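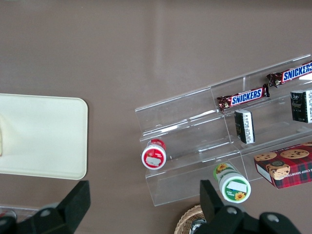 3.2 The tabletop stand and the tray beside it

Figure 1 gives a close view of the kind of arrangement this section is concerned with: a clear tiered stand with snacks on it, a cream-colored tray to its left, and open tabletop between the two. We love this object. It is cheap, it is everywhere, and almost no one has written about it, although plenty has been written about the supermarket shelf and the vending machine. The tiered stand sits somewhere between the two. It is small enough to be filled by one person in a few minutes, and it is visible enough that everyone who passes has an opinion about how it was filled.

We use "stand" throughout for any free-standing tabletop display with at least two levels and at least one divider. Baskets, bowls and single-level racks are left for Section 5. The material does not enter into the definition, though clear acrylic stands were by far the most common in our sites, and the reasons people gave for choosing them were interesting enough that we come back to them below.

3.2.1 Sites and record keeping

The study followed shared snack tables at 15 sites, all of them workplaces or waiting areas where snacks are put out for anyone to take. Three of the larger sites, Jerkov, Prurkow and Segers, had more than one table each and a fixed person in charge of them. The others left the work to whoever noticed that the stand was getting thin. We made 306 visits in all, most of them in the middle of the morning or shortly after 3 p.m., and on each visit we wrote down what was on each level, which way each item faced, and whether anything had been left on the table next to the stand. These notes give us 1362 separate item placements, which are the basis for Table 2.

We also talked with the people who did the filling. There were 36 of them, and the talks were short, usually held standing at the table with a hand already reaching in to straighten something. That turned out to be a wonderful way to do it. People who said they "just put stuff out" would begin explaining quite fine rules as soon as they had a box of something in their hands.

3.2.2 What goes on which level

The strongest pattern in the placements concerns shape. People sort by how a thing will sit before they sort by what it tastes like. Wrapped bars are laid flat, small boxes are stood up, and cylinders are a problem that every site solves in its own way. All three shapes appear in Figure 1. The Snickers bars lie on the top tier, two small dark green boxes stand upright on the middle one, and the cylindrical containers are on their sides along the lower part.

Flat bars on the top tier were a common choice, and we had not expected it. We had assumed that tall things would go to the back and high up, as they do in a class photograph. Several fillers told us the reverse. A bar lying down on the highest level can be read from a standing position, with the name facing up at you, while a box on the same level shows a standing person mostly its lid. One filler at Prurkow described this as putting the "reading food" on top, a phrase we enjoyed so much that it became our working label for the category.

Boxes went to the middle for a plainer reason. A small box wants something behind it. On most of the stands we recorded, the rise to the next level gives it that support, and a box pushed back against it stays put when its neighbor is taken. Sites that put boxes on the lowest level, where people tend to bump them with a sleeve, had more of them tipped over by the afternoon visit.

Then the cylinders! A round container can be stood on its end or laid on its side, and each choice has its defenders. Standing up, it takes less width and shows its printed band. Lying down, it can be lifted by the middle without touching what is next to it, and the end cap becomes the face. The red-and-white container at the lower left end of the stand in Figure 1 is of this second kind, with its white cap turned outward and a small label on it. Fillers who laid cylinders down tended to be firm about which way the cap should point, and two of them at Segers had been quietly turning each other's containers around for most of February before either one mentioned it.

3.2.3 Dividers

Dividers do more than we gave them credit for at the start. In our first notes we treated them as plain fittings, there to stop things from sliding. The talks changed our minds. A divider makes a space that can be seen to be empty. Where a level is open from end to end, people spread the remaining items out and the level goes on looking served until nearly everything is gone. Where it is divided, one bare compartment is enough to send somebody to the cupboard.

This has a cost too. Compartments come in one width, and snacks do not. Long bars in particular were hard to fit, and we saw bars set at a slant, bars bridging two compartments, and bars stacked crosswise on each other. Fillers mostly disliked stacking, on the grounds that the lower bar gets forgotten. Our placement notes support them on this point: the bottom bar of a stack was often still there at the next visit, when everything around it had been replaced.

Clear walls soften the effect. Because the contents of one compartment can be seen through the side of the next, a half-filled clear stand looks fuller than a half-filled opaque one, at least from an angle. Several fillers set their stands diagonally to the table edge and told us they did it so that people coming from either side would have something to look at. Others had never thought about it and were delighted to be asked. One went away and turned hers on the spot.

3.2.4 The tray

We nearly left trays out of the study altogether. At the first few sites we took them for leftovers from some other use of the table, and our early sheets have no column for them. Celeste Riquelme, who made most of the Jerkov visits, added one by hand in the margin, and the sheets from that point on are much the better for it.

Trays turned out to have at least two jobs. Some are for arrivals: items come out of the carton, go onto the tray, and are moved from there to the stand as gaps open up. Some are for departures, and hold whatever a person picked up, thought about and did not want to put back in the wrong compartment. The two jobs look the same on a sheet. A plain flat tray such as the one in Figure 1 would suit either, and a tray with nothing on it tells us very little about which job it has. We had to ask every time, and at four sites the people we asked did not agree with each other.

What we can say is that tables with a tray had fewer misplaced items on the stand itself. The difference was largest at Segers, where the tray at one table was taken away for two weeks to be used for mugs. During those weeks single bars began to appear among the boxes, and they went on appearing for several days after the tray came back.

3.2.5 Coding

Each placement was coded for level, posture (flat, upright, on its side, leaning) and facing. Items with more than one printed side were coded by the side most visible to a person standing at the front of the table. Coding was done in Enotex, with the levels numbered from the top down. Where a stand had been set diagonally we took the front to be the lowest level's open edge, whatever its relation to the table. Leaning items gave the two coders the most trouble, and a bar resting partly on a divider could reasonably be called flat or leaning. We settled on leaning whenever one end was off the shelf, and recoded the Prurkow sheets to match.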